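Projects > Computing > Jesham Hardware Reuse Project

We use cookies to remember your settings. Accept / Manage

Taking Apart an Old Desktop PC: Project Report

1. Aim

The Jesham project looked at which parts of a retired office computer are worth keeping. The college had more than 300 desktops waiting for collection by Kovalchuk, the recycling firm. We were given one of them, asset number 2707, and asked to strip it and write up each part. The work was started in September and this report was handed in on 20th May.

2. The processor

The processor has a metal heat spreader on top of a thin green board. Old thermal paste was cleaned off with wipes before we weighed it. We had read that the edges of the board should not be pressed hard, so it was always held by the sides.

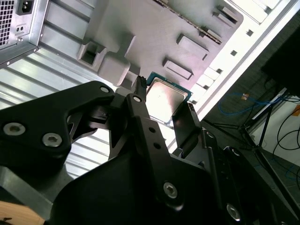
Fig. 1. Processor at the grey tray inside the open case.

The heat spreader still had some smudges on it. We did not try to polish these off, as it makes no difference to whether the part can be reused.

3. The case and power supply

The side panel came off without tools. It took us 17 minutes to get from the closed case to the bare tray, and most of that was spent on cables. The tray has slots and cut-outs in it, and there are small square ventilation holes along the rim of the case. The power supply is in a metal bracket and has a white label with DELL on it. We left it in place for this part of the work.

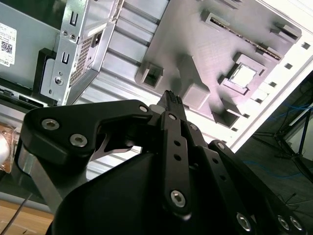 4. Storage and packing

Small parts were put in anti-static bags from Prutport and labelled with the asset number. Screws went in a separate tub. We used 2 bags for the processor, one inside the other, as the first lot of bags was rather thin.

Handling was the slowest part. A processor of this size is awkward to pick up when it is lying at an angle,

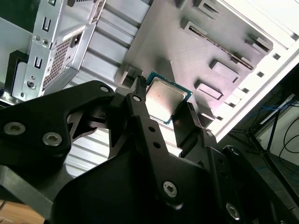
and it is easy to let a corner drop. Next time we would put a foam mat in the bottom of the case first. We would also write the labels before starting, which the Zonton group did and which saved them a lot of time.

5. Results

The processor and memory were passed for reuse. The case was sent for scrap metal. The power supply still needs a safety test, so it is not included in our totals.

Contact | Copyright Jesham Hardware Reuse Project | Back to top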